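Serving Drinks at Hall Functions: A Guide for Hirers and Helpers

Brunurville Community Halls
Last revised 9 June 2023

Groups hiring the Mallham Room or the Flolberg Room may serve drinks to their own guests, provided that a bar lead has been named on the booking form. This guide explains how to prepare the bar, pour consistent measures and close down at the end of the evening. It applies to private functions only. Ticketed events require a separate permit from the town clerk.

Before the event

Return the signed booking form with the name and telephone number of the bar lead. The bar lead must be 21 or over and must remain in the building while drinks are being served.

Order ice in advance. The kitchen freezer holds 3 trays and is not intended to supply a full function. Hirers should bring bagged ice in a lidded cooler and keep it off the floor.

Setting up

Wash and dry your hands, then wipe the serving table with the food-safe spray kept under the sink. Allow the surface to dry before putting out glasses.

Check each glass against the light. Set aside any with a chip or a crack and wrap it in newspaper before placing it in the bin marked for breakages. Carry stemmed glasses by the stem or on a tray – never with fingers inside the bowl.

Put out a jigger, glasses and a bowl of ice before the first guests arrive. Refill the bowl from the cooler as needed, using the scoop. A glass must not be used to scoop ice.

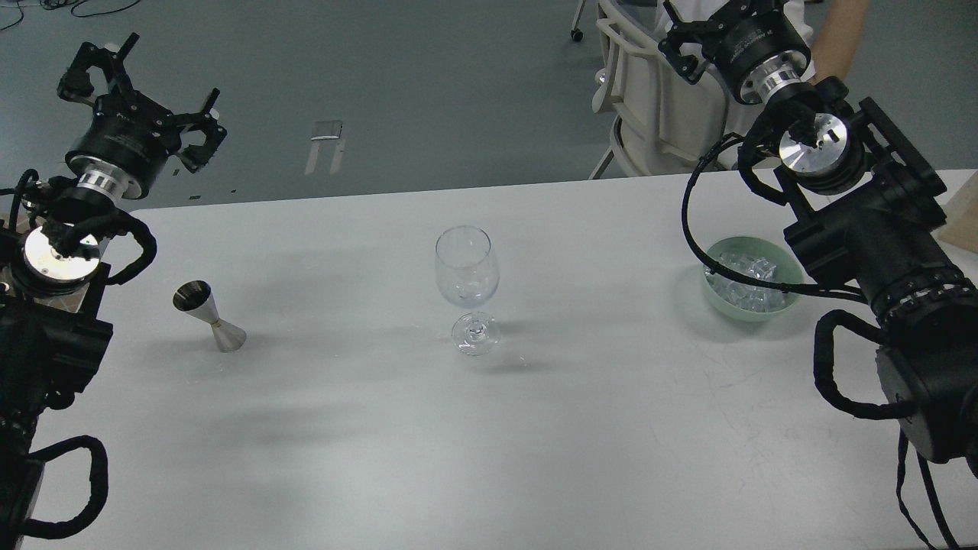

Photo: Dario Pagano / Brunurville Community Halls

Measuring and pouring

1. Confirm the size of each cup on your jigger. Sizes differ from one maker to another, and many jiggers have a larger and a smaller end.
2. Hold the jigger level, close to the glass.
3. Fill to the rim or to the marked line, then tip it into the glass in one movement.
4. Rinse the jigger when changing from one spirit to another.

Wine is poured without ice unless the guest asks for it. Fill a wine glass no higher than its widest point. Still and sparkling water must be available at no charge throughout the event.

If a glass breaks near the ice, discard all of the ice in that bowl, wash the bowl and start again with fresh ice.

Closing the bar

Stop serving 30 minutes before the end of the hire period. Empty leftover ice into the sink, wash the glasses by hand and leave them upside down on the racks. Unopened bottles must be taken away the same night.

Report breakages to Concetta Rizzi at the bookings office. The first 5 glasses are covered by the hire fee – further losses are charged at replacement cost.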